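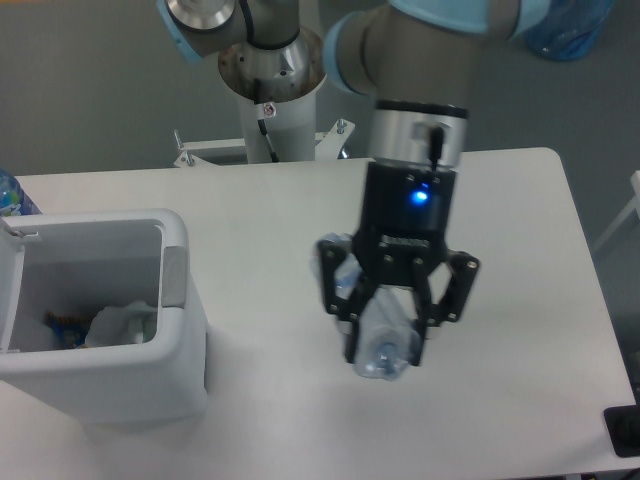

What Happens to the Trash on a Table?

By Halima Owino
July
85 shares
13 comments

Trash is anything a person has finished with. Some of it can be made into new things. The rest is buried or burned. Sorting means deciding which item belongs in which group.

A drink bottle is usually made from a plastic called PET. PET is clear, light and strong for its weight. The walls of the bottle are very thin, and they crinkle when squeezed. The cap is normally made from a different plastic, which is harder and less clear. The label is a third material. It may be paper or a thin plastic film.

A snack wrapper looks simpler than a bottle, but it is harder to recycle. Many wrappers are made of several layers pressed together. One layer keeps air out. Another carries the printing. The layers are difficult to pull apart, so most towns ask for wrappers to go in the regular trash.
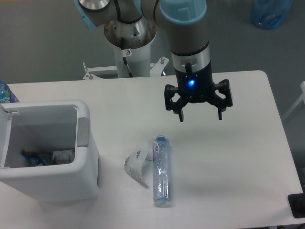
A bottle on its side and a crumpled wrapper on the table, with the bin at the left.

The two materials also behave differently in a bin. A wrapper can be folded or crushed until it takes up very little room. A bottle with its cap screwed on tight is full of air, and the air pushes back. To flatten a bottle, take the cap off, press the sides together, and put the cap back on. Check your town's rules first. Some towns want bottles left in their normal shape.

The shape of the bin matters as well. A small bin for a tabletop needs a wide opening, and a lid on a hinge helps keep smells in. When the lid is up, the whole opening is clear. A long item goes in most easily end first. If it is dropped in sideways, it may rest across the rim.
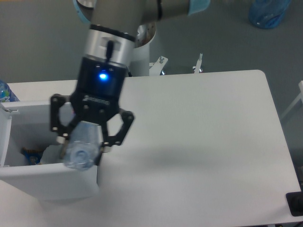
The bottle over the opening of the bin, neck pointing down.

An empty bottle should be really empty. Even a small amount of juice can spill onto paper in the same bin, and wet, sticky paper is hard to recycle.

Try it: The Table Test

Collect the clean trash from one lunch. Make two piles, one for items your town recycles and one for items it does not. Look for a number inside a triangle on the plastic items. PET is number 1. The number names the type of plastic. It does not promise that your town will accept it.

Wash your hands when the table is clear.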